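Desktop teardown set: README

Maintained by Bhavana Menon for the Spahić parts library. Last revised in March.

What this folder holds

This folder covers the reference desktop used for the parts list and the strip-down notes. It is a plain black tower of the older office sort, worked on lying on its side with the side panel off. The notes are for people who need to name a part, find where it sits and put it back in the right place. They don't cover software, and there is nothing in here about benchmarks or speed.

The set has 108 entries in the parts list and 90 note files. Some small parts share a note, so the two numbers don't match and aren't meant to.

Folder layout

parts.csv — one line per part, with a short name, a zone and a note number
notes/ — the text notes, one file each, plain UTF-8
zones.txt — the zone names and what falls in each
changes.txt — what was altered and when

Orientation

All positions are given with the tower on its side, the open side facing up and the thick black front edge nearest the reader. "Left" and "right" are the reader's left and right. If you stand the case upright again, none of the directions will make sense, so turn it back before you follow a note.

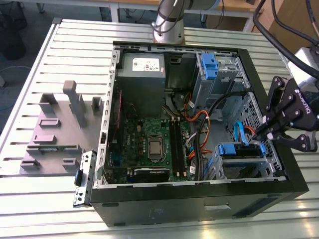
The tower open on the bench, power supply top left, drive bays to the right.

Zones

There are 4 zones. Every part belongs to one of them, and cables go with the zone where they end.

Power. The grey power supply with the white label, in the top left corner. The orange, yellow and black wires that loop beside the memory slots are listed under Board.

Board. The green motherboard and whatever is fixed to it. The processor is listed without a cooler, and both memory slots are listed as empty. The black expansion card along the bottom of the board has a single entry. The thin red cable down the left side is also kept here, though an earlier version of zones.txt had it under Power.

Upper bay. The metal drive cage at the upper right, with a blue plastic latch at its top. The thick black cable that arcs down from it is listed with this zone as an exception, as the notes for the cage refer to it several times.

Lower bay. The hard drive bay in the lower right corner, with a blue latch at each end. The bright blue SATA cable near it goes here too.

Names used

We call the blue plastic pieces latches throughout. Other guides say rails, clips or tabs, and the Wovitz spares sheet uses two of those on the same page. Search parts.csv for "latch" and you will find all of them.

"Bay" means the place a drive goes, and "cage" means the metal that makes it. "Case" and "tower" are used for the same thing. This is untidy but has been left alone, because other lists point at the existing wording.

Refitting the hard drive

Notes 4 to 9 cover this and get more use than the rest of the set put together. In short: clear the blue cable out of the way first, hold the drive level with the opening, and slide it in by its sides. Don't press on the label. When the drive is part way into the metal bracket, check the latch on each side before pushing further — a latch that has turned slightly will catch on the metal and can crack. Leave the cables until the drive is fully home. 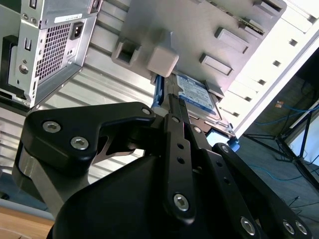

Known gaps

Screws are listed by place and not by size. Somebody with a thread gauge is welcome to fix this.

The white label on the power supply has not been typed out, so the entry has no wattage.

There is no entry for the side panel. It is stored apart from the case and was missed on the first pass.

Note 31 repeats most of note 30. Both have been kept for now because the Florkum index links to each of them by number.

Using the files

The whole set comes to 700 kilobytes and needs nothing special to open. If you bring parts.csv into a spreadsheet, set the note column to text, or the leading zeros will go. The Flalov import script reads the file as it stands.

You may copy and change the notes for teaching or repair work. Please keep the zone names as they are if you pass the files on.

Corrections

Send them to Bhavana Menon with the part's short name and the note number. One correction per message is easiest to deal with. Changes to directions need to say which way round the case was lying when you checked.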